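Hi Romain,

Quick catch-up on the Diltus work, up to September 2, 2023. You asked for the plain version with fewer plots, so I'm writing it the way I'd tell it over coffee!

The big news is that the grasping data is done. We have 896 recorded attempts, all in one file format at last, and Ertuğrul Yüksel has been through every one of them and marked where contact starts and where it ends. That second part took longer than I told you it would in the spring. Sorry about that - labeling contact by eye is slow going, and the first set of labels had to be redone after we changed our minds about what counts as a touch.

As you know, the whole idea is to see whether a policy trained with a close-up view and a room view together does better on smooth plastic than one trained with either view by itself. Shiny bins are hard for our depth estimates, so that's what we went after first.

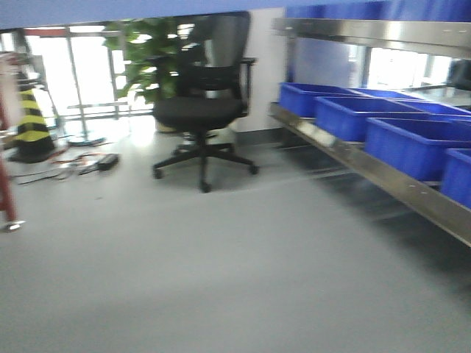
Blue bins on the steel shelving, by the window side of the room.

Daylight has been our main headache. With strong light through the glass, the room view loses detail fast, and the policy that only uses that view starts guessing. We now train with the brightness shifted up and down at random, and that has helped more than I expected (I was ready to go buy curtains). The Dursun baseline, the older method we compare against, gets the same treatment so the match is fair.

The close-up view is where I'm happiest. Thin plastic edges show up well once the fingers are near them, and the new model uses that to fix its aim in the last few centimeters instead of sticking with the plan it made from far away. 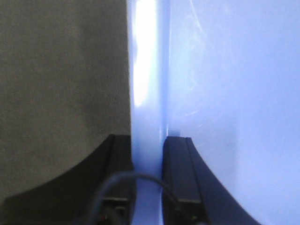
Does the close-up view still help if the first approach is off to one side?
Up to a point: if the edge is in view the model can recover, but once it's out of view the arm has to back up and try again.

That backing up is the part I want to spend the next stretch on. Right now it's a fixed move we wrote by hand, and it wastes time. Ertuğrul has a learned version running in the Aron simulator, and it picks a new starting pose from the last few views it saw. It's early, but I like where it's going.
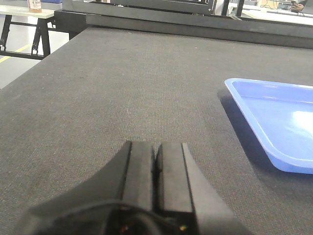
We'd like to test it on 12 starting poses with 5 repeats each, first with the hand-written move and then with the learned one, and I'd rather do that properly than rush a number into the next call.

Money is fine. We're under on equipment and a bit over on computing, and the Tuvisell storage bill is paid through the end of the grant year. The one thing I need from you is an okay to move 2 weeks of Ertuğrul's time from labeling to testing. If you can send that in September we'll stay on schedule, and I'll pass along the cleaned-up data with the next report.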